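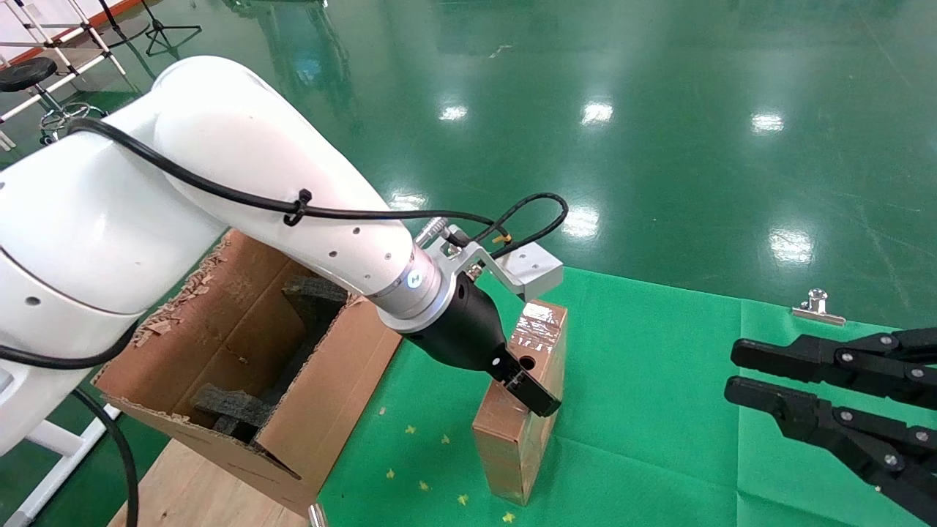 ## Carnet emballage - projet Rurik, septembre 2019

Sujet de la séance : les cartons de récupération. La question est simple à écrire et moins simple à résoudre : est-ce que nous pouvons garder le même grand carton pour plusieurs envois vers Fleltby, ou est-ce qu'il faut prendre un neuf à chaque fois ?

Le grand carton est celui du lot 704, commandé chez Sutanto. Les rabats sont bien abîmés, le bord est déchiré et il laisse des petits morceaux de carton. Je le note comme un défaut, mais pas comme un défaut de tenue : le fond n'a pas bougé quand je l'ai pressé avec la main à plat avant de commencer. Pour fermer, par contre, un bord déchiré accepte mal le ruban adhésif. J'ai essayé sur une chute du même carton, avec le bord arraché de la même manière, et le ruban se soulève dès qu'on tire un peu de côté.

### Les mousses

Les mousses gris foncé viennent de chez Jelton. Celle avec l'encoche est placée vers le haut, l'autre reste plus bas dans le carton. Mon idée de départ était de coller la mousse du bas. Je ne l'ai pas fait, et je préfère continuer sans colle : une mousse collée arrache la couche du carton quand on veut la sortir, et ensuite on perd les deux.

À retenir pour la découpe : l'encoche doit avoir 14 mm de profondeur. La première que j'ai coupée était trop juste, la boîte frottait et il fallait forcer avec le pouce. Le couteau à longue lame donne une coupe plus propre que le cutter, à condition de ne pas appuyer. Marquer la mousse au crayon blanc, le feutre noir ne se voit pas.

### La petite boîte

Le petit carton est fermé avec du ruban transparent, brillant, qui recouvre bien le haut. Il a aussi un trou rond dans la paroi. Je l'ai pris dans la caisse des retours, donc je ne connais pas son contenu d'origine et je ne sais pas à quoi servait ce trou. Pour nous ce n'est pas gênant si on met dedans des pièces plus grandes que le trou - les vis en vrac, non.

Posée debout sur son côté étroit, elle prend moins de place et on peut mettre une cale à côté. Côté longueur de cale, 70 mm suffisent. Charge prévue : jusqu'à 200 g, les pièces enveloppées dans du papier de soie avant la mise en boîte. Au-delà, je propose de changer de format et de ne pas ajouter du ruban, qui cache seulement le problème.
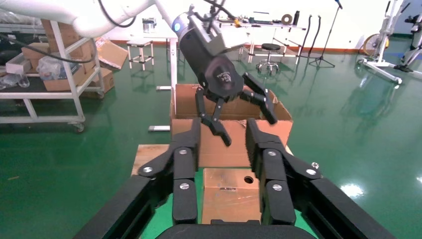

*Petite boîte sur le tissu vert, grand carton ouvert derrière, sur la planche en bois clair.*

### La table

Le tissu vert a gardé ses plis. Je l'ai sorti de l'armoire sans le repasser, c'est ma faute, et je demande à la personne qui le rangera de le rouler sur un tube. Une boîte étroite mise debout sur un pli peut pencher, il faut y penser quand on choisit l'endroit. La pince métallique au bord est utile, il en faudrait une à chaque coin.

Les petites étoiles jaunes sont toujours sur le tissu. Les ramasser avant de faire un vrai colis, elles s'accrochent au ruban adhésif et après on les retrouve sous le rabat. Même remarque pour les miettes de carton : passer la brosse souple, pas la main.

Sur le chariot blanc à roulettes il y a des cartons empilés et un sac en plastique avec des affaires. Je n'ai rien déplacé. Si quelqu'un a besoin de cette étagère, merci de me laisser un mot avant, je voudrais d'abord vérifier si ces cartons ont des rabats en meilleur état.

### Décision provisoire

- Le grand carton actuel reste à l'atelier, pour les essais de rangement seulement.
- Pour Fleltby, prendre un carton avec des rabats entiers. Le lot 704 est accepté si les bords sont nets.
- Garder les mousses Jelton, sans colle. Refaire l'encoche sur celles qui restent.
- Petites boîtes avec trou : oui pour les grosses pièces, non pour la visserie.
- Noter le poids sur le dessus de la boîte, au crayon, avant de mettre le ruban.

Une chose que je n'ai pas encore comprise : la mousse du haut semble plus ferme que celle du bas, alors que la référence sur le bon de livraison est la même. Il y a peut-être deux plaques différentes dans la même commande. Je vais garder une chute de chacune dans une enveloppe et comparer en décembre, quand arrive la prochaine livraison.

Reste à commander : ruban transparent, crayon blanc, pinces.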